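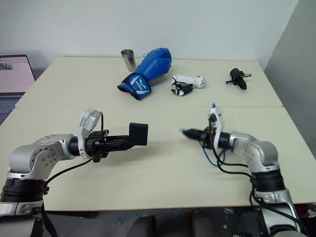
Le bras gauche tient le boîtier, la pince droite est encore vide.

Partager l'établi avec deux bras : nos conseils d'atelier

Chez Zeline, le branchement des petits boîtiers passe peu à peu du poste manuel au poste à deux bras. Le geste est simple à la main : on prend le boîtier d'un côté, le câble de l'autre, on pousse jusqu'au clic. Confié à des bras, il oblige à revoir de petites habitudes. Voici celles que nous avons gardées depuis septembre.

Dégager l'avant du plateau. Les deux bras se rejoignent au milieu, il leur faut de la place. Ce qui doit rester sur la table va au fond, derrière le joint, et n'en bouge plus de la journée. Si un objet doit absolument changer de place, prévenez la personne qui suit la série.

Essuyer le plateau avec un chiffon microfibre à peine humide. Pas de produit brillant, les reflets gênent les caméras.

Vérifier les câbles des bras avant la première série. Une boucle trop lâche accroche, une boucle trop courte tire sur le poignet au moment de tourner. Passez la main le long de chaque câble, bras à l'arrêt, et refaites les attaches qui glissent.

Préparer les câbles à brancher la veille. Un câble resté enroulé garde sa courbe et se présente de travers. Posez-le à plat pour la nuit, embout libre. Jarmila Malý les range par longueur dans un bac Nolta à 19 cases, ce qui évite de fouiller le matin.

Garder un carnet papier. La fiche 319 sert à noter les branchements ratés : l'heure, le câble, le côté. Deux mots suffisent. Le logiciel Cludaleck enregistre les arrêts, mais il ne sait pas qu'un embout était tordu.
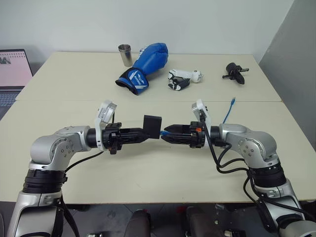

Faut-il rester assis devant le poste pendant toute la série ?
Au début, oui, puis une présence à portée de l'arrêt d'urgence suffit, à condition de revenir à chaque changement de lot.

Côté personnel, le changement se sent surtout dans les mains. Styliani Michailidis branchait des boîtiers toute la matinée et finissait avec le pouce douloureux. Elle passe maintenant plus de temps à préparer, à contrôler et à reprendre les pièces refusées. C'est moins répétitif, mais plus fatigant pour les yeux — prévoyez une vraie pause loin de l'écran, toutes les 42 minutes chez nous.

Pensez aussi à la relève. Celui qui part laisse le poste à l'arrêt, pinces ouvertes, et dit à voix haute ce qui reste à faire. Nous avons essayé de tout écrire, la consigne orale passe mieux.

Enfin, conservez un poste manuel en état. Les séries courtes y vont plus vite, et les nouveaux y apprennent le geste avant de surveiller celui des bras. Le nôtre est près de la porte Pumphrey, avec sa lampe et ses 2 tabourets.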